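A mixed tray of small toys is the hardest thing in a playroom to keep in order. Blocks and books go back on a shelf. Balls, cubes and little plush creatures end up in whatever container is nearest, and within a month the container is full and children tip it out to find one thing.

This page covers how to sort one tray. It takes an evening if the tray is big and you wash as you go.

## What you need

- One shallow metal tray with raised sides
- A table with a plain, dark top, so small things show up
- Three open boxes or cubes that stack
- A bowl of warm water with washing-up liquid
- Two old towels
- A bag for rubbish and another for recycling

The stacking boxes can be anything. Figueiredo sells plain ones, and the Komix cubes are the same width if you want to mix the two. Allow space on the table beside the tray for the stack.

## Before you sort

Put everything in the tray, including blankets and cloths. Don't sort on the floor. Stand the boxes next to the tray and leave them there until the end.

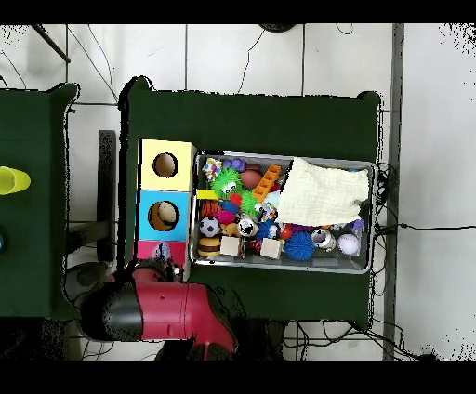
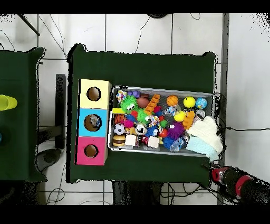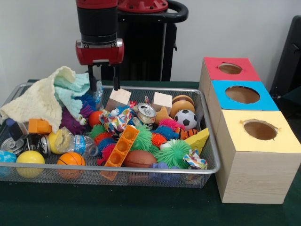
*The tray and the stack of three on the green table. The cream cloth goes first, then the toys.*

## Sorting

1. Lift off any cloth or blanket and shake it over the table. Small pieces get caught in the folds, and knitted ones are the worst for this. Put it straight in the wash.

2. Take out what isn't a toy. Drinks cans and plastic bottles go in the recycling. Check the rims of food tins if they have been used for play shops, and throw out any with a sharp edge.

3. Pull out the balls. Keep hard ones apart from soft ones. Spiky rubber balls pick up fluff and hair, so put them directly into the bowl.

4. Collect the wooden cubes and the plastic bricks. If you only have one or two of a kind, look for the set they came from before giving them a place of their own.

5. Deal with the plush toys. Check that googly eyes are firmly fixed by pulling each one. If an eye moves, glue it or take both off. A child under three shouldn't have them at all.

6. Whatever is left is pretend food, ducks and odd figures. Keep these together as one group. Splitting them further makes more work at tidying time.

## Washing

Rubber and hard plastic can be washed in the bowl. Work the spines with your fingers, rinse and leave on a towel overnight. Hollow toys need squeezing out two or three times.

Wipe wooden cubes with a damp cloth and dry them straight away. Don't soak them. Fluffy toys can go in a pillowcase on a cool wash unless the label says otherwise.

## Filling the boxes

Put the heaviest group in the bottom box. In our house that is the bricks and cubes. Soft balls go in the middle and pretend food on top, where smaller children can reach it. If your boxes have a round hole in the front, the holes should face the room so that a child can see what is inside.

Larger balls usually won't fit. Leave those in the tray with the plush toys and slide it on to a low shelf.

Go through the tray again after 9 weeks. The second sort is much quicker, and most of it is putting balls back.

Filipa Antunes, updated in March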